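**Pre-purchase check, two-arm tabletop unit, Fenilstead kitchen**
Filled in during July, before the order goes to Mallness. Comments are mine and can be ignored, as they were last year.

Marks: OK / FIX / ASK / NO

### A. Floor and power

- [OK] Bench rated for the weight of both arms. The bench is older than the building and will outlive it.
- [FIX] Separate circuit for the controller. It currently shares with the dishwasher. Quote the electrician's time under "installation," where it belongs, and leave "miscellaneous" alone. Miscellaneous has suffered enough.
- [ASK] Stop button within reach of a person standing at either end. Mallness quotes one button. We have two ends.
- [OK] Walkway behind the bench, 38 inches clear with the stools pushed in. The stools are never pushed in. Add a line to the closing list.

### B. Reach and layout

Checked against the simulated bench that Skaloswood built for us. The simulation costs less than a replacement wrist, so I would like it kept in next year's budget even if it looks like a video game to the people upstairs.

- [OK] Both arms can work over the bench without the bases moving.
- [FIX] Mark a keep-out zone between the arms. The software has one, but people don't read software. Tape is cheap.
- [ASK] Plate and rack positions. Do we fix them with locating pins or pay for the better vision package? Pins are dull and work. The vision package has a brochure.
- [OK] Cutting board lies flat and has a groove. Crumbs and juice need somewhere to go that isn't the joint seals.
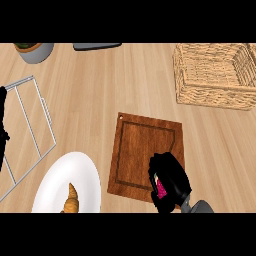

*Layout check, simulated bench: right gripper holding the pink item over the cutting board, croissant on the plate.*

### C. Grippers

- [OK] Jaws hold a small item upright in simulation.
- [FIX] Same test on real food before we sign. A simulated croissant sheds no flakes and has never complained about being squeezed. Budget for a tray of real ones, and a second tray for whoever is standing nearby.
- [NO] Food-contact certificate for the jaw pads. Bawa says it is "in process." So is my retirement. No certificate, no deposit.
- [ASK] Spare pads. Price is per pad, sold in packs of 200, which suggests either that they wear out fast or that somebody at Bawa has a warehouse to clear. Ask for a pack we can finish in our lifetimes.
- [FIX] Black jaws against a dark board are hard to judge from across the room. Request light pads if they come in that.

### D. Cleaning

- [OK] Arms can be wiped down in place.
- [FIX] Cover for the wrist housing. Not in the quote, but it appears in every one of their sales pictures. I have asked for it to appear in the price too.
- [ASK] Wicker basket. Keep it for display or swap it for something that can go through the dishwasher? I vote dishwasher. The weave will collect everything we drop in it.
- [FIX] Potted plant to be moved off the working surface on the real bench. Soil and pastry should meet as seldom as possible.

### E. Money

- [FIX] Training is listed as "included" on page one and as a separate charge on the last page. Get one answer, in writing.
- [ASK] Service contract starts on delivery. We won't be plugged in until the circuit is done (see A). Start date should be first power-on — I'd hold out on this one.
- [OK] Shipping crate returns at the seller's cost. I read that clause twice, expecting a catch.
- [NO] Extended warranty. It excludes the grippers, the cables and "contact with foodstuffs." For a kitchen unit that leaves the paint.

**Result:** hold the order. Recheck C and E when the certificate and the corrected quote come in. Section A can go ahead now, and the tape is already in the drawer under the register.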